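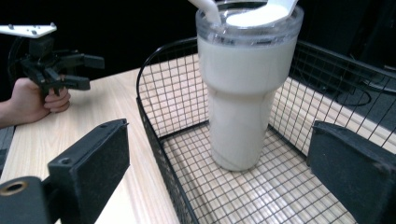 Hand-held grippers, bench pages

The tall white tumbler in the wire basket, with one gripper close in and the second coming from the left. Of everything we have tried to pick up so far, the tumbler is the one I use most, as the narrow lower part and the wider top ask for two different grips.

About the build

These pages follow a pair of hand-held grippers that Nahuel Huenchumán and I have been making since August in the shared workshop on Plavora Lane. You hold one in each hand and work the fingers from the handle. We wanted something we could use to try out finger shapes before putting any of them on the arm Nahuel is building at home, where every change means an evening of taking things apart.

Nahuel did the linkages and I did the fingers and the mounting parts. Hatice Dönmez let us have bench time on Sunday mornings and showed me how to fit threaded inserts without melting the part around them. My first 4 went in crooked and I had to print the mounts again.

The fingers

They are plain blocks at the moment. The earlier set had a hooked tip, and it caught on anything with holes in it, baskets most of all. The inner face now has a bevel so the finger can slide down beside a cup without pushing it over. I would like a softer face as well, but the first rubber sheet I glued on peeled off within the week.

The top plate

Flat and white, with a pattern of screw holes. It is there so we can bolt things on later without redrawing the body. Ekua Dankwa asked for more holes than I had planned and she was right, as I had already run out of places to put a cable clip.

Why a basket

Lifting a cup off an open table is easy with either hand. Lifting it out of a basket means coming in over the rim and staying clear of the walls, and that is where the bulk of the linkages gets in the way. Nahuel wants to shorten the body by 2 centimetres. I think we should move the pivot first and see how much room that gives.

Still to do

New return springs, the present ones are too stiff for a long session.
A handle that fits smaller hands. Elba Acuña tried ours and could not close it fully.
Print the shorter body and compare the two side by side.
Label the spare screws, which are all in one tin.

The drawings are in the folder by the workshop door. Please put them back in order if you borrow them.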